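3.2 Montagem na oficina partilhada e primeiros ensaios com tecido escuro

A célula Fjeld foi montada à noite, na oficina comunitária de Pramside, com dois braços fixados diante de uma mesa branca.
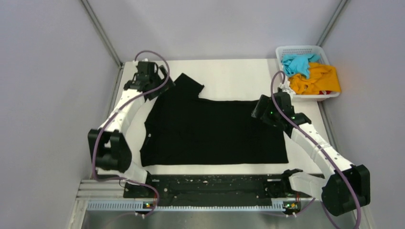 Leonie Trevaskis respondeu à primeira versão deste texto que o preto lhe parecia o pior ponto de partida possível, porque as dobras quase desaparecem, e perguntou por que não começámos pelas peças claras. A pergunta é justa! Começámos pelo preto por ser o caso que mais nos entusiasmava: se o contorno bastar para escolher o ponto de preensão, o resto do vestuário fica muito mais acessível a quem constrói em casa.

Figura 1. Célula Fjeld com uma peça preta estendida entre as duas garras; ao fundo, à direita, o cesto com outros tecidos.

Registámos 674 tentativas, das quais 407 com peças escuras. O controlador Samton recebe apenas a silhueta segmentada e propõe um par de pontos, um para cada garra – uma solução simples, que corre num portátil antigo. Em 58 tentativas os dois pontos ficaram demasiado próximos e o movimento foi cancelado antes do contacto. Passámos então a impor uma distância mínima proporcional à largura da peça, regra que se mantém nos ensaios da secção 3.3.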